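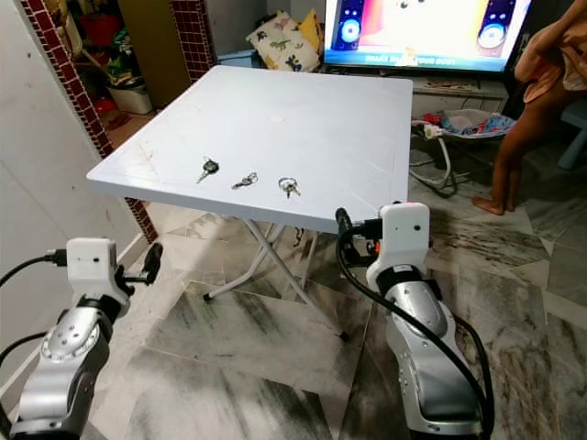 Workshop notebook, Arkdale bindery and paper conservation room
2020-01-30
Entry by Beverley Tapsell

The wheat starch paste prepared for the Ellery ledgers was strained twice this morning and is of acceptable body for spine linings. It remains too heavy for tissue repairs and will need to be let down with deionized water before any leaf work begins. The last batch was left covered at room temperature over a weekend and soured, and future batches are to go into the refrigerator with the date on the lid. Access to that refrigerator has been an obstacle, as it stands in the locked store. The keys to the store, the press cupboard and the van are hereafter to be laid out separately on a table at the start of the day, in the manner of the three sets on the white folding table, with the car key kept apart from the ring sets. A single bunch in one person's pocket held up the pressing twice this month.

Ledger 6. Text block of 316 leaves, sewn on tapes, with the sewing sound except at the first two gatherings. Old animal glue on the spine was softened with a methylcellulose poultice and lifted with a bone folder. Some printed waste came away with the glue — part of a seed merchant's price list — and has been placed in a labeled envelope inside the front board. The first lining, of Japanese paper, was applied at 11:15 and left to dry under light weight.

Ledger 7. Text block of 356 leaves. Water staining runs along the tail edge through nearly 100 of these, with no active mold found under the lamp. Ink on the stained leaves was spot tested at three places. The black is stable. The red ruling moved slightly with water and did not move with ethanol. No washing is to be undertaken. Surface cleaning with vulcanized rubber sponge only, working from the gutter outward.

Cloth. The Irska buckram arrived in the darker of the two greens. Compared with the original covering at the turn-ins, where the color has not faded, it is a fair match. Hsiu-ying Chiang prefers the lighter shade on the ground that the boards will be seen beside the faded volumes on the shelf. Both views are recorded here. A sample board in each color should be made up before any cloth is cut.

Equipment. The nipping press drifts when left under load and the lower platen is out of level at the left rear corner. A card shim was used as a temporary measure. The board shear blade is due for grinding in February, and the Clolis job should be cut before it goes out.

Outstanding: second lining on Ledger 6; reattach first two gatherings; order 10 gsm tissue; return the borrowed weights to H. Chiang's bench.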